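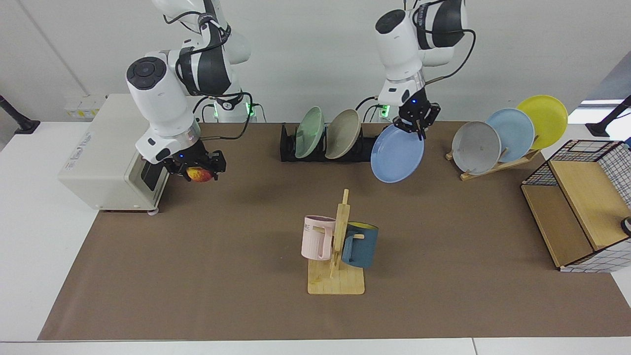
Lavavajillas bajo encimera Tullero 428
Urnodden, equipamiento para comedores y oficinas

El Tullero 428 está destinado a comedores de empresa, salas de personal y centros docentes que lavan a diario vajilla de uso común. Se instala bajo encimera, con toma de agua fría y desagüe por bomba. La puerta abatible dispone de bloqueo durante el ciclo.

Referencia: 428
Programas: 4
Cestas incluidas: 2 (una para platos, una para tazas y vasos)
Capacidad: 40 piezas por ciclo
Acabado: acero inoxidable

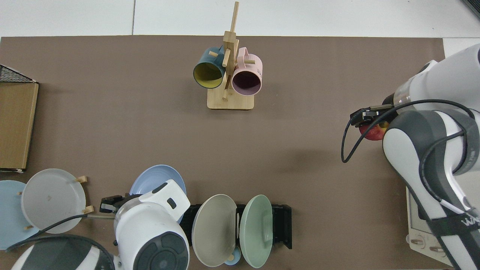

La cesta superior admite tazas de distintos diámetros y se regula en altura sin herramientas. Las piezas deben colocarse boca abajo y sin contacto entre sí. Finalizado el ciclo, se recomienda dejar la puerta entreabierta antes de proceder a la descarga. Para el almacenamiento de las tazas de asa resulta adecuado un soporte vertical de madera con clavijas, como el que sostiene aquí una taza verde azulada y otra rosa, siempre que las piezas estén completamente secas. Los platos se guardarán aparte.
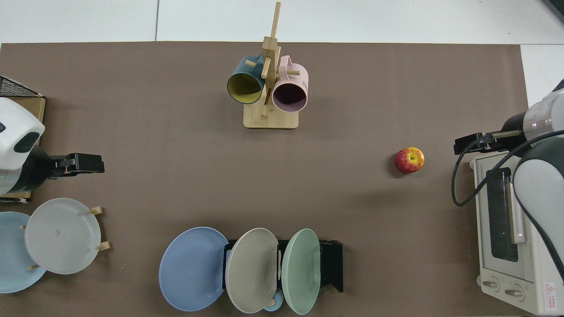 El programa corto se reserva a la vajilla con suciedad ligera. Para restos adheridos se utilizará el programa intensivo, previa retirada de los sólidos. No deben introducirse utensilios de madera, piezas con decoración sobre esmalte ni recipientes con adhesivos. El filtro se limpiará al término de cada jornada.
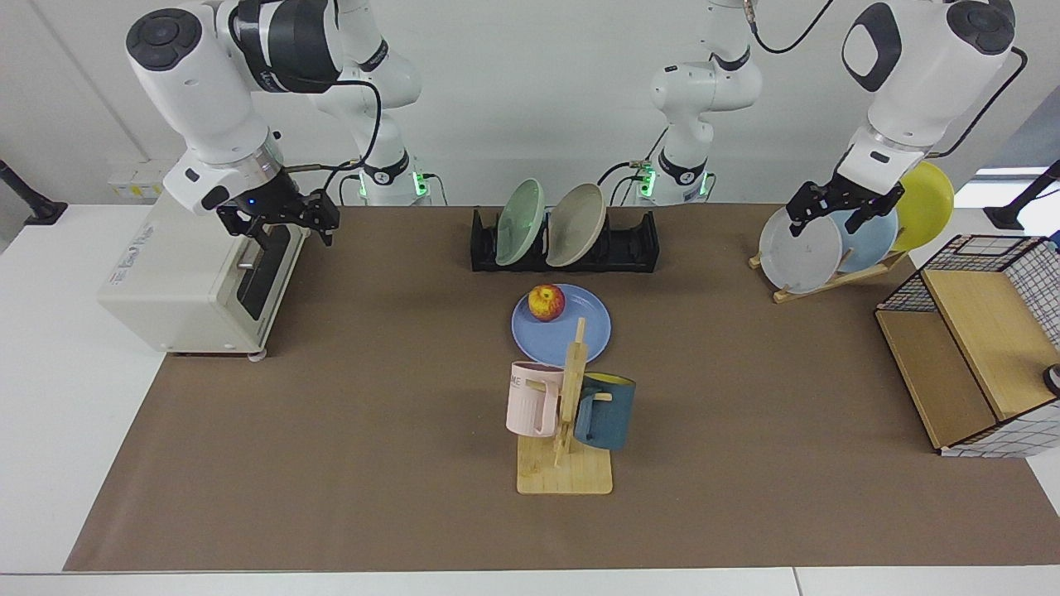 Suministro y asistencia técnica

El equipo se sirve desde el almacén de Fostport. La instalación no está incluida en el precio y puede contratarse con el servicio técnico de Urnodden. La dosificadora de detergente Mangundap se suministra como accesorio opcional y es compatible con los equipos Tullero fabricados a partir de noviembre de 2018.

Ficha actualizada el 23 de septiembre de 2019.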